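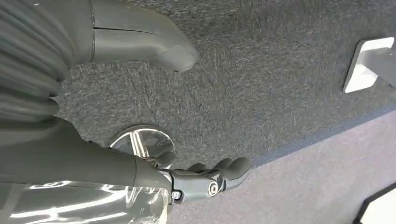
Greltovik is looking for 30 people to watch a new streaming drama about software developers and tell us what rings true. Sessions start Thu 23 August at our Trudberg office. You'll see two episodes and fill in a short survey. 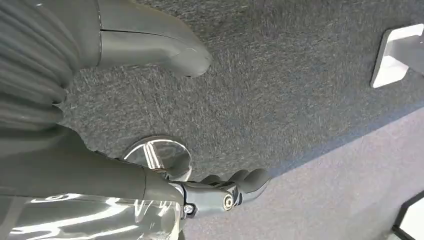 **Do I need to work in tech?**
Any job is fine – you just need to be over 18.
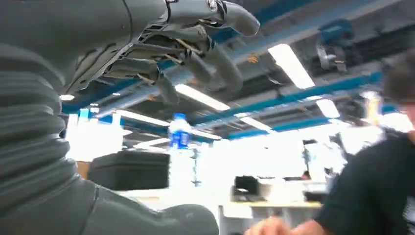
*Gray robotic arm and hand*

Pay is a $29 gift card per session. Sign up at the front desk, room 212.
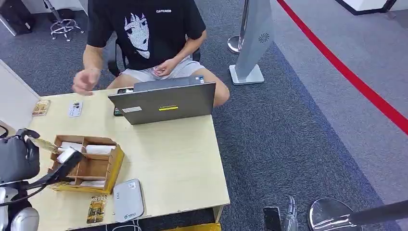

*At the desk with a laptop*

Sign-up closes when all places are filled.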